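Robotics / Manipulation / Reading notes
Reading time: 2 min

4.2 Head view and wrist view

We collected 1,162 episodes with the two-arm platform Dundia. The operator picks up one garment from a laundry basket with the left arm, and the right arm waits until the cloth is high enough to be grasped from the side. Of these episodes, 800 were used for training and 169 were held out for testing. The others had missing frames and we removed them.

In the approach phase (Fig. 3) the left fingers are over the basket, so the head camera sees the red garment together with both grippers. The wrist camera gives the finer view of the folds - we found that a policy with only the head view often closes the fingers too early.
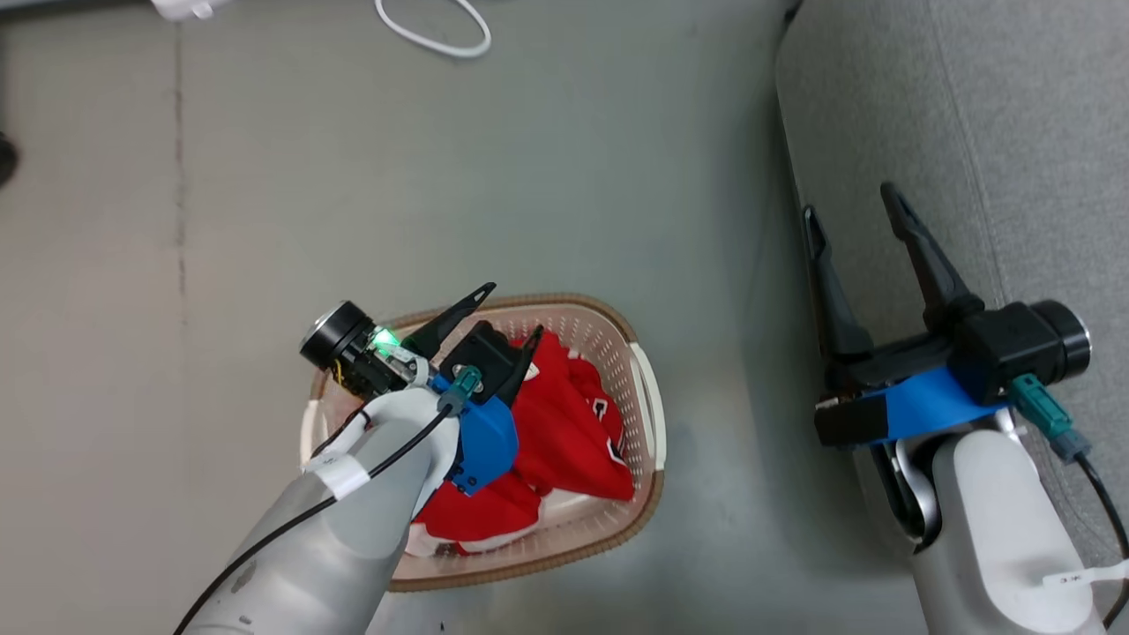 Fig. 3. Head camera view with a red garment in the basket. The right gripper is open.

4.3 Choice of grasp point

We follow Moussa and Gil in scoring each fold by its height and its distance from the basket rim. A fold close to the rim receives a lower score. The score is computed again every 9 control steps, and the target is changed only when the new fold is clearly better.

Comments

Reynaldo Lumbao: Did you try the same scoring with the right arm as the first arm?

Joon-young Ma: Not yet, we plan it for July.

K. Ban: Thank you for the clear section. The rim penalty was useful for us also - we had the same trouble with towels.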